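Home Datasets Docs Releases Contact

# Memden Gallery Terms

Version 2, released 2022-08-15

Memden is a table of consignment terms offered by commercial art galleries to the artists they represent. Each row is one agreement. The table covers commission split, length of term, who pays for framing and freight, and how soon the artist is paid after a sale.

It was built for people who study how artists earn a living, and for artists who want to compare an offer with what other galleries ask.

## Contents

- `terms.csv` — 1,256 rows, one per agreement
- `galleries.csv` — one row per gallery, with region code and year opened
- `fields.md` — definitions for all 18 columns in `terms.csv`
- `changes.md` — edits between versions

Files are UTF-8 with comma separators. Empty cells mean the agreement is silent on the point. The value `NR` means the clause exists but could not be read in the copy we received.

## Sources

Agreements came from artists who answered two open calls. The first was run through the Surnetti mailing list and the second through the Landeg studio building. Names, street addresses, and titles of works were removed before entry. Galleries carry a numeric key that is stable across versions.

Two people entered each agreement separately. Where they differed, a third reading settled the value and the row was flagged in `checked`. In this version 41 rows carry the flag, most of them for payment delay, where contracts mix calendar days with business days.

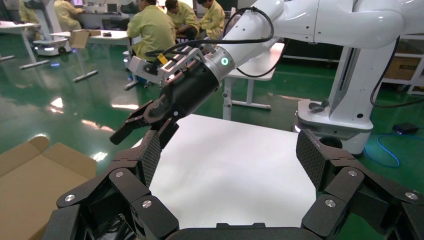
Commission is stored as the gallery's share of the retail price before tax. Some contracts state the artist's share, and those were converted. If the split changes with price, `commission` holds the rate for a work sold at 2,000 dollars and `tiered` is set to 1. The full schedule is kept as text in `commission_note`.

Discounts are recorded separately. `discount_max` is the largest cut the gallery may give a buyer without asking, and `discount_borne` says whose share it comes from.

## Known limits

- The sample is made up of volunteers. Artists in a dispute with a gallery may be more likely to send in a contract.
- Verbal agreements are absent.
- Vanity galleries that charge wall fees are included only where a commission is also taken. Filter on `wall_fee` to drop them.
- Region codes are coarse and should not be used to identify a gallery.

The table should not be used to state a typical commission for the whole trade. Print editions and commissioned portraits follow other customs and are marked in `work_type`.

## Loading

 import pandas as pd
 t = pd.read_csv("terms.csv", na_values=[""])
 t = t[t["wall_fee"] != 1]

Version 1 used `split` in place of `commission`. Scripts written for it need the column renamed.

## License and contact

Free to use and share with credit to the Paltmont Archive. Corrections go through the contact form — include the row key and the column name. The next version is planned for November.

Share 18 Comments 0

This site uses cookies to remember your settings. Accept Decline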